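The Lagman run needed 600 accepted episodes by September, and the operator had 524. Wuvitis paid per episode. A rejected one paid nothing.

She loaded the dining table again. The pot stood near the center, the teal book off to the left, and the hand waited over the far side, palm up.
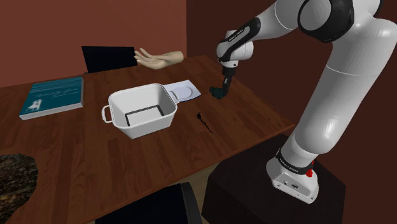 What made an episode acceptable?
The grasp had to hold for 90 control steps, and the log had to close without an error.

She checked the log and pressed record. The hand never tired. Hers had begun to, a little, at the thumb. She entered it under remarks, where the form allowed 1,000 characters, and went on to the next.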